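3/30/19

Woke up at five with the gulls going mad on the roof and couldn't get back off, so I gave in and made tea and sat in the kitchen with the big light off. Saturday, nothing on until the afternoon, and there I was before the milk had even come up to room temperature. I did think about going for a walk. I had toast instead.

The jigsaw is still all over the dining table and I've stopped pretending I'll get it done by the end of March. It's 2000 pieces, a harbour at dusk, and whoever picked that much sky wants a talking to. I've got the edge finished apart from one gap near the bottom left, and most of the boats, and the row of painted houses, and after that it is just blue, then slightly darker blue, then blue with a bit of orange in it if you squint. I did the best part of an hour before the sun came round and managed one decent clump. Then I knocked my sleeve across it and had to do half of it again. I said a word.

Rang Damasceno at nine on the dot about the boiler part. They've had my money for 27 days now (I've written it on the calendar, every one of them, which probably says something about me). The lad was very nice and said it was "in the system", and I asked which system, and he said he'd find out and ring back. He didn't ring back. So it's still the kettle for the washing up and a hot water bottle at night, and I'm wearing the green cardigan so much that it's started to stand up on its own. I had a quote from another firm before Christmas, £395 all in, and I turned it down because it seemed steep. It doesn't seem so steep now!

Anyway, got the late morning bus to Elville for the market. I'd forgotten they've moved the stop by the library while they dig the road up, so I stood at the old one like a lemon with another woman who'd also forgotten, and we had a lovely chat about rhubarb and very nearly missed it. She forces hers under an old chimney pot and swears by it. I've never had any luck with mine, it comes up thin and sulks, but she said I've been picking it too young and to leave it completely alone for a year. I don't know if I've got the willpower for that. I do love a crumble.

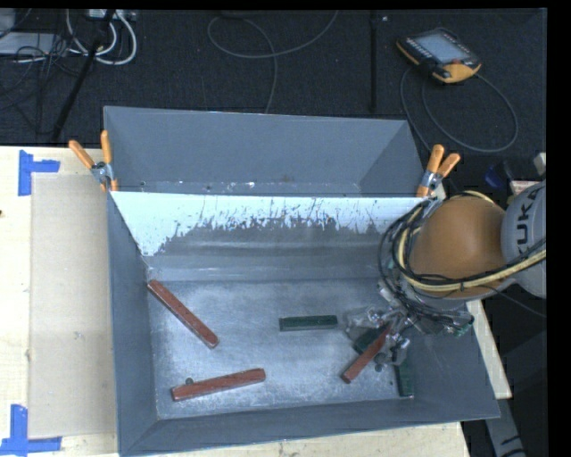
The market was half what it used to be, though the cheese van was there, thank goodness, and the plant stall with the cross dog. Bought two trays of pansies, a bag of onion sets, and a primrose that was going cheap with most of its flowers over. Also a loaf of that seedy bread that gets in your teeth. I was good and didn't go anywhere near the second-hand books. Well, I went near them. I came home with a battered guide to coastal walks and a cookery book with somebody's notes in the margins — "too salty, halve it" next to the fish pie, and "never again" next to a thing with prunes. I've been reading the notes all evening and haven't looked at a single recipe.

Had a bowl of soup at Risora to get out of the wind. They've changed the menu round again and the soup comes in one of those flat dishes where it goes cold before you've found your spoon, but it was leek and potato and properly peppery, and they let me sit with my bags all over the other chair. The radio was on and it was all Brexit, all yesterday's vote, and the couple behind me were going at it hammer and tongs over a shared scone. I turned my back a bit and read about cliffs.

Which brings me to Jisutport, because there's a whole chapter on it in the walks book and now I can't think of anything else. We went when I was little, in a caravan with a door that wouldn't shut, and I remember a slipway and a shop that sold shrimping nets and being sick on the way home. The book says you can go along the top from the car park to the lighthouse and back in an afternoon, with a café halfway. I'd like to do it once the weather settles down, before the school holidays if I can manage it. My boots want looking at first. The left one lets water in by the little toe and has done since last autumn, and I've been putting up with it by avoiding puddles.

Got home, got the pansies into the pots by the back step before it started spitting, and left the onion sets in the porch for tomorrow. The primrose is on the windowsill while I decide. It looks a bit sorry for itself but there are new leaves coming in the middle, so I've given it a drink and moved it away from the cold glass.

Clocks go forward tonight — must do the one on the cooker before bed or I'll be wrong until October, same as last year. Found the missing edge piece, by the way. It was in the cardigan pocket with a tissue and a bus ticket. Going up now with the bottle and the prune book.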